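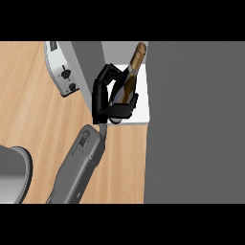
How long should a snake hook be for garter snakes and small rat snakes? Mine is the 15-inch Pivis and it does the job for anything that size, though I'd go longer for a big, cranky rat snake.

Home | Reviews | Field Gear | Reptiles | Contact

I've had the Pivis for 7 months now and I take it pretty much everywhere - the trails at Jultside, the brush pile behind my shed, you name it. It's super light, the tip is nice and smooth, and the grip stays put even when my hands are muddy! My one gripe is the joint, which started to wiggle in September (I tightened it and it's been okay). My old Belotance hook was sturdier but so heavy that my wrist ached by lunch. I'd buy this one again, and I'm giving it four stars out of 5.

164 likes | 7 comments | Share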